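Buying a second-hand wheelchair van without losing your weekend (or your savings)
Speaker notes, Coralie Tapsell
Edgate, 2022-01-14

Start before people have finished sitting down. Say hello, say where the loos are, say I'll stop for questions after the ramp bit and again at the end. The hearing loop works on the left-hand side of the room, so shuffle over if you need it.

Opening: I bought my first adapted van from a man in a lay-by. Pause for the groans. It had a ramp that came down beautifully and went back up when it felt like it, and I had that van for four years, so I'm not going to stand here and tell you I'm clever about any of this. I've now bought three, sold two, and looked at far more than that with friends who wanted company. 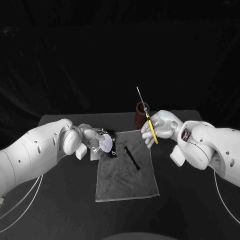
Reading time: 6 minutes

Who's in the room? Ask for hands. Who already runs a van? Who's looking now? Who's looking on behalf of a parent or a child? If it's mostly the last lot, spend longer on seat position and skip most of the driving-from-the-chair part.

First real point. Measure the person in the chair, in the chair they really use, wearing the coat they really wear. Floor to top of head, and then again with them sitting up properly. My brother is 6cm taller when somebody is watching him, and I've hit his head on a door frame to prove it (he's fine). Then measure the chair at its widest, which on most powerchairs is the joystick side or the wheel hubs. Ours comes out at 68 cm with the side bag on. The bag matters! We looked at a lovely blue van where the chair went up the ramp like a dream and then jammed solid at the top, with the bag wedged against the trim and a salesman saying "well, you could take that off".

Write the numbers on a card. Keep it in your purse. Hold up my card here – it's gone soft and there's tea on it.

Next, weight. Find the plate on the ramp or the lift and read it yourself. If there isn't a plate, ask for the paperwork, and if there isn't any paperwork, go home. Add the chair, the person, and the helper if the helper will be on the ramp pushing. People forget the helper. I forgot the helper, and I was the helper.

Rear entry or side entry. This could be a whole evening and somebody always wants it to be. My short version:

Rear entry is usually cheaper second-hand, and you can park in an ordinary bay as long as nobody tucks in behind you. You'll be loading in the road at times. I don't love that in the rain with lorries going past.

Side entry gets the passenger further forward in a lot of vans, and you load on to the pavement, which feels nicer. You need the room at the side, though, and in the car park behind Edgate library you haven't got it.

Ask where the passenger will sit compared with the people in front. Can they hear? Can they see out, or are they looking at a pillar? Chiharu Chiba, who is sitting over there and has agreed to be embarrassed, went as a passenger in the back of a van her family was about to buy and came out after ten minutes saying she'd seen one strip of sky and the back of her dad's neck. They bought a different one. (Chiharu might want to say something here. Leave a gap, don't push.)

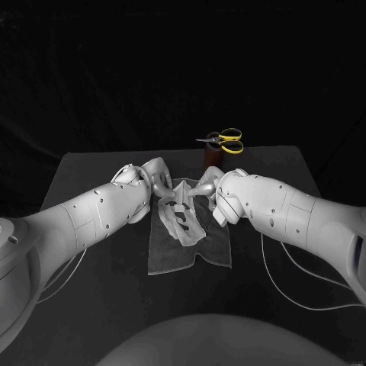
White cloth on a dark grey towel.

Ramps. Take your time on this one.

Manual ramps: lift it yourself. Don't let the seller do it for you, they've had practice. Up, down, up, down, five times over, and see how your back feels. Now think about doing it in a supermarket car park with a trolley rolling away.

Powered ramps and lifts: run it with the engine on and with the engine off. Ask to be shown the manual release and then do the manual release. I've asked at dealerships where the person selling the van couldn't find it. One of them rang head office. Listen as well. A steady hum is what you're after, and a grinding noise halfway is a bill.

My current van is an Iltach conversion with a Sonex ramp, and before anyone asks, no, they're not paying me, and yes, I'd have the conversion again. The ramp I'm less sure about. The rubber edging lifted in the first winter and I've stuck it down twice.

Look at the slope too. A shallow ramp is a long ramp, and a long ramp needs a lot of space behind the van. Stand where the end of it lands and imagine your own drive. We had to move a hydrangea.

STOP FOR QUESTIONS. Have some water. If nobody asks anything, tell the one about the ferry and the man in the orange jacket.

Tie-downs and belts. Check that all the straps are there, that they match one another, and that they reel in and lock. Frayed webbing means new straps, so take that off the price or ask the seller to replace them before you collect. The floor rails fill up with grit, biscuit and, in my case, a hearing aid battery. Run your finger along them. Then get the chair in and have it strapped down properly, person in it, belt on. The belt should sit across the hips and the shoulder. If it's running over an armrest, it's not doing what you think it's doing.

Ours are Weldu straps, the ones with the red buckle, and I can do all of them in nearly 2 minutes now. The first time it took me a quarter of an hour and I cried in front of a dentist.

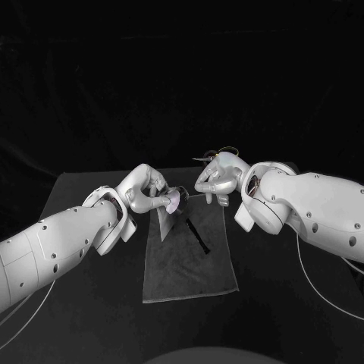

Two white robot arms over a dark grey tabletop.

The test drive. Please, please take the person. A van can be perfectly nice from the driver's seat and horrible in the back. You want a bumpy road, a roundabout, a hill start and a bit of dual carriageway. Rattles are normal up to a point – there's a big piece of metal folded up behind you and it's going to talk. What I listen for is whether we can still have a conversation over it at 60 miles an hour. In the van I nearly bought before this one we were shouting by the second junction.

Swap over if you can. Have the seller or a friend drive and go and sit next to the wheelchair yourself. You'll feel every bump in a way you didn't before, and you'll be kinder about the brakes for ever after.

Money. I'm not going to give figures, they'd be wrong by teatime. What I will say is get an insurance quote before you hand anything over, and tell the insurer it's a converted vehicle in those words. One company I rang had put me down as owning a minibus. Ask whether the cover includes the conversion itself, and what sort of car they'd lend you if yours was off the road. An ordinary hatchback is no use to us at all.

Breakdown cover, same thing. Ring and ask what happens to the passenger who can't transfer out of their chair. Ask them to put it in writing. I had a very long wait outside a garden centre in June and learned a lot about pergolas.

Distance. Don't be put off by a van that's miles away, but get photos of the plate, the ramp underside and the rails first. My last trip was 606 miles there and back, with an overnight stop in a hotel whose accessible room had a step into it. The van was worth it. The hotel I've written to.

Bits I always forget to say, so read them out from the sheet:

Height barriers. Measure the van, write it on a sticker, put the sticker on the dash.
Spare wheel. Plenty of conversions lose it when the floor is lowered, so find out what you've got instead.
Service history for the conversion as well as the van. They're two separate books.
Speed bumps. A lowered floor will find them.
Second key. Ask for it while you've still got the money in your hand.

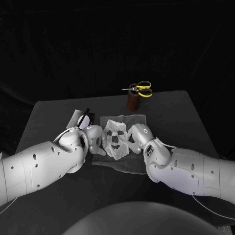
Edgate Accessible Motoring Club

Last section, keep it short, they'll be wanting the biscuits. Buying from a dealer or buying privately? I've done both. With the dealer I paid more and got somebody to shout at when the rear light went in the first fortnight. Privately I got a nicer van and a carrier bag full of receipts, and the seller, whose wife had used it, showed me every single thing it did and then rang me a month later to see how we were getting on. So I can't give you a rule. Take somebody with you either way. Somebody who doesn't mind being boring and asking the same question again.

And sleep on it. If they say another buyer is coming at four o'clock, let the other buyer have it.

Questions. If someone asks about driving from the wheelchair, pass that to Chiharu, she's done the assessment and I haven't. If someone asks about grants, say I'll take their email and send the list, don't try to do it from memory like last time.

Handouts are on the chair by the door, measuring card on one side and the checklist on the back. Large print ones are underneath. My van's outside with the ramp down if anyone wants a go – mind the loose edging on the left.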